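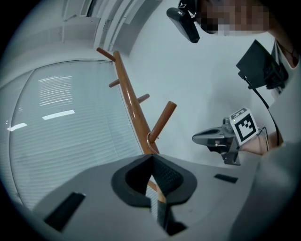
Stukotum Practice Pedal Unit for Upright and Grand Pianos

Home Shop Pianos Benches Pedals Sheet Music Repairs Contact

The Stukotum is an add-on pedal unit for children and shorter players who can't reach the piano's own pedals with the foot flat and the heel on the floor. It sits in front of the instrument and presses the right and left pedals through two padded rods. The middle pedal is left alone.

Most of the units we sell go to families with a student between five and ten years old. Teachers buy them too, usually one for the studio and a second for recitals.

What it does

The raised platform brings the heel up to the height of the player. A knob on the side sets that height, and a second knob underneath sets how far each rod travels before it meets the pedal. Set the travel with the player seated. If there is slack at the top, the student will learn to stamp through it, and half pedaling will be close to impossible.

The action is firmer than a bare pedal. Wekesa Shirima, who sets up our rental pianos, backs the spring off two full turns for beginners and leaves it alone for anyone playing Chopin or Debussy.

Models

Drurbridge 29: fixed platform, right pedal only. For home use. Fits most uprights.

Drurbridge 139: adjustable platform, right and left pedals. Fits uprights and grands. This is the one we recommend if the student will play on more than one piano.

Ondieki 501: same as the 139 with a wider platform and a carrying handle. Heavier, and less likely to creep forward on a polished stage.

All three come in black. The 139 can be ordered in walnut, with a longer wait.

Fitting

Measure from the floor to the top of the right pedal before you order. If your piano stands on caster cups, measure with the cups in place. Send us the figure with your order and we will cut the rods to length at no charge.

Place the unit square to the piano and slide it forward until both rods rest on the pedals. Tighten the wing nuts by hand. Don't use pliers on them, as the threads are brass and strip easily.

On a hard floor, use the rubber mat that comes in the box. On thick carpet, put a board under the unit or the platform will rock.

Care

Wipe the platform with a damp cloth. The felt pads on the rods wear through in time and can leave marks on the pedals, so check them every few months. Replacement pads are sold in pairs under the Grurotari name and fit every model, including the old gray ones.

If the right rod squeaks, rub a little candle wax on the guide. Oil will get into the felt.

Rentals and returns

The 139 and the 501 can be rented by the month. We take a deposit of $100, refunded when the unit comes back with both rods and the mat. December goes early because of holiday recitals, so call ahead for that month.

Unused units can be returned unless the rods have been cut. For questions about fit, ask for Souad Shawky at the front counter or leave your piano's make and the pedal height with whoever answers.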